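Print this ticket | E-mail this ticket

Ticket 2368
Site: Gritstead
Product: Prita strip board, maple, with Tetteh coloured shape blocks
Status: Open, awaiting second reading

Fault as reported: blocks rock when placed on the board. Heard as a faint click when the top face is pressed. Worst with the blue cube.

Saturday, 14:00. Board checked with a straight edge along the strips, then across them. Along the strips: no gap. Across: a gap of 3 mm at the middle, far side only. Glue lines sound, no lifting felt with a fingernail.

14:20. Blocks set out on the board again and each one pressed in turn. Yellow hexagonal prism steady. Blue cube rocks. Red cylinder steady on its own. 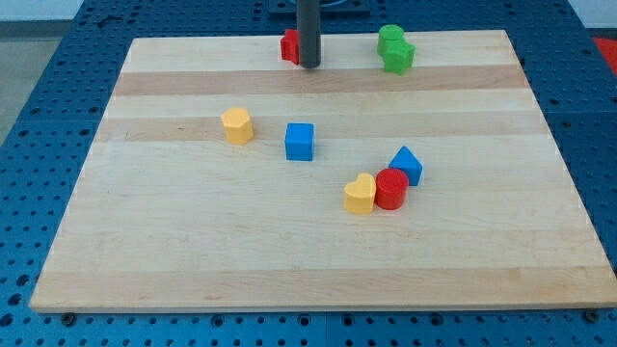
Board on the blue perforated table, shapes in place.

14:45. Cube tried on a flat steel plate. No rocking, so the cube is ruled out. Same result for the triangular prism and the heart.

15:10. Bolts backed off by a quarter turn and retightened evenly. Gap unchanged. Cupping across the strips is now the likely cause.

Action: store the board flat, both faces open to the air, and measure again on Monday. If the gap is still over 1 mm, return to Ganau for planing under job 258. Do not sand on site.

Related tickets
Strip board: raised glue line after cleaning
Shape blocks: paint sticking in humid storage
Perforated table: bolt will not seat

Contact the Gritstead workshop desk | © Prita | Back to top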